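# Cerik Laces

Last updated: February

Teleoperated demonstrations of a robot arm handling shoelaces, recorded at Warkholm by people who can all tie their own shoes and found this of limited help.

## What's in it

781 episodes, each one attempt at one of 3 tasks:

- `lace_pull`: grasp a loose end and draw it clear of the shoe
- `lace_thread`: pass the tip through the next free eyelet
- `shoe_turn`: rotate the shoe until the toe points at the base

Every episode has a wrist video, joint positions, gripper width and a one-line instruction in English. Failed attempts are kept and marked `success: false`. There are plenty, mostly in `lace_thread`, and mostly before lunch.

## How it was recorded

Beatrice Kashindye and Pieter Vermeulen drove the arm with a hand-held leader arm, looking only at the wrist view. Peeking over the monitor was against the rules and is logged as `peek: true` – Pieter's column makes interesting reading. Episodes start with the gripper open and away from the shoe, and stop at 40 seconds whether or not the operator has finished swearing.

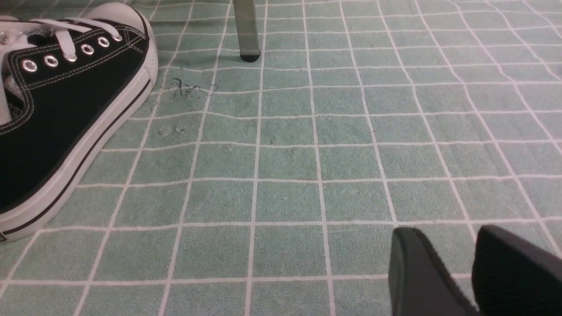 *Wrist view: black canvas low-top on the grid mat, gripper open.*

The mat's grid is not a calibration target. It is cloth and it wrinkles, and the lines bow with it. We know of one person who tried to recover camera pose from it. He has since taken up other work. Specks and fibers on the mat have been left in, so please don't train a defect detector on them by accident.

## Splits

`test` holds 52 episodes, none of them used for tuning by us. Operators appear in both splits, so this tells you nothing about how a policy copes with a new teacher's habits. Beatrice approaches the lace low and slow. Pieter arrives from above like weather.

## Known problems

- The `Adugna` loader reads gripper width in meters; the files store millimeters. Divide, or enjoy a very wide gripper.
- `Billard` export drops the `peek` flag. Pieter says this is a feature.
- No audio, by mutual agreement.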